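June, bench 2, 14:10

Third pass on the dry rub fill weights for the Cirnton jars. Target is 27 g net per jar. The salt lot from Trivex runs coarser than the last one and does not pack the same way. Tapped density on the old lot came out consistent across three cylinders; the new lot drifts depending on who taps. Switched to a fixed count on the tapper and the drift went away.
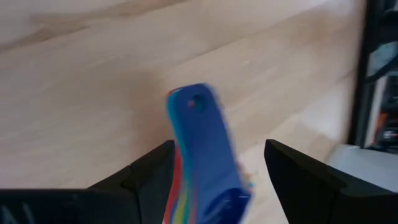 Batch size stays at 370 g until the blend sheet is corrected. The sheet still lists paprika and cumin by volume, and the two columns disagree once converted. Part of that is the tools. Colored plastic measuring spoons like these are fine for a kitchen recipe card, but a leveled spoon of the coarse salt weighs less than the card assumes, so every volume entry gets reweighed on the Pivo scale before it goes into the sheet.

Sieve results: 219 g through the coarse mesh out of 240 g loaded, remainder mostly salt. Broke up the clumps by hand and did not resieve.

To do:

- reweigh cumin, ground and whole
- relabel the Lagos pepper sample, lid and jar do not match
- ask for the salt spec sheet again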